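Best way to light a brick room with a curved metal ceiling?

Home and Workshop > Interiors > Lighting and ceilings
18 replies

brickside_annex
Wednesday, 9:12 am
We took over a workroom in April and I'm trying to sort out the lighting before I buy anything. The building has red brick walls, a glossy white floor and a white corrugated metal ceiling that curves over the whole room. Steel beams, painted white. There is one big black-framed window and the rest of the light comes from fluorescents.

The fluorescents came with the place. In the daytime it's fine near the window. Over by the brick wall, where I have a white desk, it's flat and a little green, and the floor throws the tubes right back up at you. My budget is $900 and I would like to keep some of it.

Options so far:
Swap the tubes for LED in the same fixtures.
Take the fixtures down and hang pendants off the beams.
Leave the ceiling alone and buy desk lamps.

The landlord says I can change fixtures but I can't drill the corrugated sheet. Clamping to the beams is fine.

tallow_and_tin
Wednesday, 9:40 am
Swap the tubes. Check the ballasts first. Some LED tubes run on the old ballast and some need it bypassed, and the box will say which. Get 4000K. If it looks green now you probably have old cool white tubes in there and any decent high CRI tube will fix that.

Marlo_K
Wednesday, 9:58 am
I disagree with swapping like for like. A glossy floor plus bare tubes means you will see bright lines on the floor whatever is inside the fixture. You need diffusers, or you need to point the light up. A white curved ceiling is a very good reflector. Clamp a few uplights to the beam and bounce it.

tallow_and_tin
Wednesday, 10:15 am
Corrugated doesn't bounce evenly. You get stripes.

Marlo_K
Wednesday, 10:21 am
You get stripes if the light is close to the sheet and skims along it. Drop it two feet and you don't. I have done this in a barn with the same kind of roof.

tallow_and_tin
Wednesday, 10:30 am
A barn roof is a lot higher. He hasn't said how high his is.

brickside_annex
Wednesday, 11:05 am
I'll measure it. It's lower at the sides and higher in the middle, so it depends where you stand.

Virgilio Panganiban
Wednesday, 11:47 am
I rent out a space like this and went through it last year. A few points from that.

Paint on brick matters more than people expect. Red brick soaks up light. If you are not going to paint it, put the lamps closer to that wall than you think you should.

Don't hang anything low over the middle of the floor if you move tables around. I hung three pendants and took them down after a month of people walking into them.

I ended up with Skenura panels on beam clamps. They came to $346 with the clamps and I put them up in an afternoon, with someone holding the ladder. No complaints so far. The light is even and the color is close to daylight.

brickside_annex
Wednesday, 12:20 pm
Did the clamps mark the paint on the beam?

Virgilio Panganiban
Wednesday, 12:34 pm
A little. I put rubber strip under them the second time.

ohm_sweet_ohm
Wednesday, 1:02 pm
Please do not paint the brick. Once it's painted it's painted.

Marlo_K
Wednesday, 1:10 pm
He said "if you are not going to paint it."

ohm_sweet_ohm
Wednesday, 1:13 pm
Fair enough. I read it too fast. Still, don't.

For the desk I would add a lamp no matter what you do overhead. Ceiling light alone puts your own shadow on whatever you're working on, and it's worse when the desk is against a wall and your back is to the room. I have the Orus clamp lamp. The arm sags after a while and you have to tighten the knob, but the light itself is good.

pellworth
Wednesday, 2:45 pm
Had the Orus, returned it over the sag. The Stelmakh one costs more and stays where you put it. It needs a thick desktop for the clamp though, so measure yours first.

Also, where are your outlets? Everyone is talking about lamps and I would want to know that before anything else. Open floors like that usually have outlets on the walls and nowhere else, and you end up with cords across the floor.

brickside_annex
Wednesday, 3:30 pm
Yes, cords are a problem. We have a power strip out on the floor on that side and a cable running across to it. Would like to get that up off the ground at the same time.

pellworth
Wednesday, 3:41 pm
Then do that part first. If you can clamp to the beams you can have an electrician run conduit along one and bring a drop down with a reel. It will eat a good part of the $900, but you will use it every day. A flat rubber cord cover is the cheap answer. On a glossy floor they slide unless you tape them.

tallow_and_tin
Wednesday, 4:08 pm
Agree on the power. New tubes, conduit along the beam, and 2 lamps for the desk side. That leaves money over. You can always try the uplights later if the tubes bother you.

Marlo_K
Wednesday, 4:15 pm
Or borrow one work light tonight, point it at the ceiling after dark and look. Costs nothing. Can you post a photo with the ceiling in it?

brickside_annex
Wednesday, 5:02 pm
I can try the work light tonight. Photo is below - it has the ceiling, the beam, the brick wall with the desk and the window at the back.

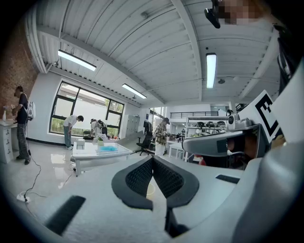 Ceiling and lights, desk on the left by the brick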